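How to plan your day at a multi-venue music festival

By Shona Quinlan
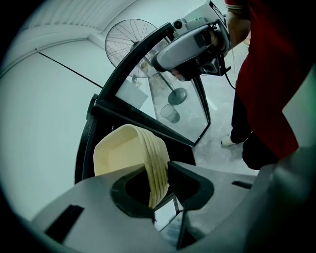
A wristband festival spreads its acts over pubs, halls and back rooms instead of one paddock, and you move between them on foot. You can have a great day without a plan, but you'll spend a fair bit of it in queues. I use the steps below each year at Furkport, and they work just as well for the smaller Gretlow weekend.

What you need

The timetable, a street map, a pen, a charged phone and comfortable shoes.

Step 1. Print the timetable

Festival apps slow down when 3000 people open them at once. Download the timetable the night before and print it on one sheet. If the organisers have only put out a list of acts by venue, rewrite it by start time.

Step 2. Mark your must-sees

Go through and circle the acts you'd be annoyed to miss. Keep it to four. Put a small tick next to anything else that sounds good. At Furkport last year there were 142 acts on the sheet and I saw eight, and that was a busy Sunday.

Step 3. Check the room sizes

The capacity is usually on the venue's own website. The Ormsby front bar holds 100 people, so a popular act there will fill up well before the first song. For any room that small, plan to arrive during the set before. Larger halls are seldom a problem until the evening.

Step 4. Group by street

Mark the venues on your map and see which ones are close together. Try to stay in one group for two or three sets before crossing town. A 15-minute walk doesn't sound like much, but you lose half a set each way once you've waited at the door.

Step 5. Swap your wristband early

Most festivals open the exchange at noon. Go then, even if your first act isn't on until 3 pm. Check that the band is snug and can't slide off over your hand – lost ones usually aren't replaced.

Step 6. Book in a meal

Pick a gap between 5 and 7 pm and write it on the sheet. The Temora Street bakery stays open late for the festival, but the kitchens in most pubs close once the bands start.

Step 7. Agree on a meeting spot

Choose somewhere outdoors and a set time, such as 9 pm at the fountain. Messages can take ages to arrive in a crowded basement.

If a door is full

Give it ten minutes. If the line hasn't moved, look for the nearest tick on your sheet and go there. Check when the last bus leaves before you pick your final act.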